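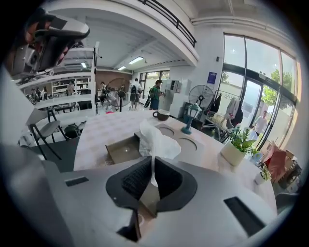
Section 4: Looking after the round table and its bits and pieces

Welcome to the part of the Nimidari lounge guide that everybody ends up needing sooner or later. The round table gets more use than any other spot on the ground floor, what with people stopping for a cuppa and a chat, and a few minutes of care at the end of the day keeps it pleasant for whoever sits down next.

Before you start, have a soft cloth, a small bowl of lukewarm water and a drop of dish soap handy. You'll need 30 minutes the first time, and a good deal less once you've got the hang of it.

4.1 Clearing the table

1. Take mugs back to the kitchenette first, so there's no chance of tipping the dregs over everything else (we've all done it).
2. Gather up any clear plastic wrap and pop it in the soft plastics bin. Crumpled is fine, but shake the crumbs out.
3. Flatten cardboard trays and put them with the paper recycling. If a tray is greasy, tear off the clean part and bin the rest.
4. Stack moulded cup holders beside the kettle. They're perfectly good for another coffee run, so please keep the clean ones.

4.2 Wiping down

1. Move the lamp and the plant pots to a nearby chair or shelf. Lift the lamp by its base, never by the glass top.
2. Wring the cloth out well and wipe from the middle of the table towards the edge, turning the cloth as you go.
3. Dry the top with a fresh cloth before you put anything back.

Caution: Don't use scouring pads or bleach on the white top. Faden cream cleaner is in the cupboard for stubborn tea rings, and a dab the size of a pea is plenty.

4.3 Plants and lamp

1. Feel the soil with a fingertip. If it's dry, take the pot to the sink, water it slowly and let it drain for 2 minutes.
2. Pinch off tired leaves and spent flowers.
3. Set the plants back to one side, leaving plenty of elbow room for people sitting down.
4. Dust the lamp with a dry cloth while it's switched off.

Note: From November on, check the soil a little more often, as the warm weather dries small pots out very quickly.

4.4 Folding chairs

Wipe the seat and back, then open the chair fully and press down on the seat with your hand before anyone sits on it. Watch your fingers near the hinges. Wobbly chairs go behind the stairs with a Rosales repair tag tied to the frame.

For the pedestal fans, see Section 5.

Last updated 2024-02-23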